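Cardboard as a temporary surface over an old bench top – what about seams and edges?

Posted in Workshop and Home Repair
Tags: tabletops, surface protection, cardboard, tape

Forough Soltani

I have a solid bench, 200 cm long, with an old oil finish that has gone sticky in patches. I plan to strip it properly in October. Until then I need a flat, clean working surface that I can throw away when it gets marked. The work is light: sorting hardware, some paper cutting, mixing small amounts of wood filler, and occasional gluing of parts that weigh very little.

I would prefer not to buy a sheet of hardboard for such a short period. I have access to large flat cardboard, mostly double wall, from a furniture delivery. No single piece is long enough to cover the whole bench, so there has to be at least one joint.

What I tried first: two pieces laid loose, butted together, with packing tape along the top of the joint. Within a week the tape had lifted at one end and the two sides no longer sat level. Small screws collected along the step. One piece also developed a curl on the side facing the window. The tape left no residue on the board but did pull up some of the paper facing when I took it off.

My questions are which way the flutes should run, how to keep the joint level, and whether it is a bad idea to leave board in contact with the sticky finish for several months. I have read one page that says to seal the board with thinned glue and another that says never to do this.

Jucélia Queiroz

Just use a tablecloth. An oilcloth one wipes clean and costs next to nothing. Cardboard gets soggy if you spill on it.

Gervásio Nogueira

I have covered benches this way for years, first in a frame shop and now at home. Taking the points in order.

Flute direction. Board is stiffer along the flutes than across them. On a bench that supports it everywhere, stiffness is not the issue, but curl is. A sheet that takes up moisture on one face will roll up across the flutes, that is, the roll's axis follows the flute lines. Run the flutes in the same direction in both pieces so that they move together. If one piece has flutes running lengthwise and the other crosswise, the joint will open in dry weather and ride up in damp weather, and tape will not hold it.

Joint. Cut both mating edges in one pass. Overlap the two pieces by a few centimeters, clamp a steel rule over the overlap, and cut through both with a fresh blade. Discard the offcuts and the edges will match, even when the rule was slightly out of square. Tape the underside first, with the pieces face down, then turn the assembly over. Paper tape with a water-activated adhesive is better than plastic packing tape here, as it bonds to the facing and shrinks slightly when it dries. 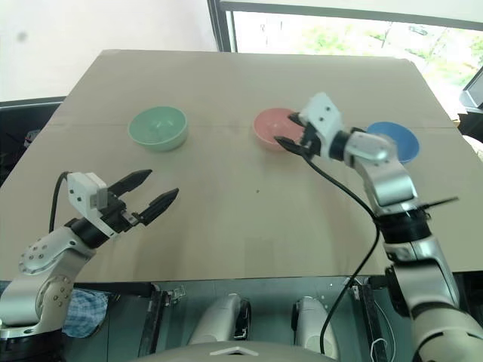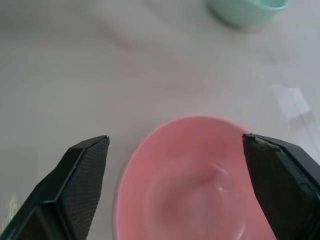 A joint does not have to fall in the middle of the bench, and it is usually better off to one side. Place it where you set things down least, and keep cutting and gluing on the larger unbroken piece. A faint seam line about a third of the way down, as on the tan cardboard with the green, pink and blue bowls standing on it, is a sensible position: most of the area remains in one plane. Shallow bowls are also what I would use for sorting hardware, in different colors if the parts look alike. They keep the screws out of the joint, which is half of your complaint. The line itself will always be visible on plain board. What matters is whether a fingernail catches on it when drawn across in both directions.

Curl. Board that has been stored upright against a wall should be left flat under weight overnight before cutting. If it is already curled, place it with the hump upward and fix the ends. It will pull down. Placed the other way up, the edges lift and you will be chasing them with tape.

Sticky finish. Do not put bare board directly on it. Paper facing bonds to soft oil under pressure, and after a few months you will be scraping fibers off as well as finish. Use an interlayer of silicone baking parchment. Wax paper is not a substitute, as the wax transfers. I once lifted a covering that had been down 109 days over parchment and the oil below it was no worse than before. It was no better either, since oil needs air to cure. If you are stripping it anyway this does not matter.

Sealing. Both pages you read may be right for their own case. Thinned glue on one face only will curl the sheet badly. On both faces, applied the same day and dried flat under weight, it gives a harder surface that resists small spills. For filler and light gluing I would leave the board bare and put a scrap under the wet work.

Edges. Cut the board 3 mm short of the bench edge on all sides. Board that overhangs gets crushed by your forearms and then delaminates.

Declan Mudgway

Agree with Gervásio on the parchment. One addition – double-sided tape at the corners only, stuck to the bench through a cutout in the parchment. If you tape along the full length the sheet has nowhere to move and it will buckle in the center.

I am less convinced by water-activated tape on the underside. On thin single wall board it pulled a visible ridge along the joint for me. On double wall it should be fine.

Forough Soltani

Thanks. Recut both edges in one pass as described, flutes parallel, parchment below, corners taped. The joint is level to the touch. I did not seal it. Still looking for a paper tape in a width over 50 mm, if anyone has a source.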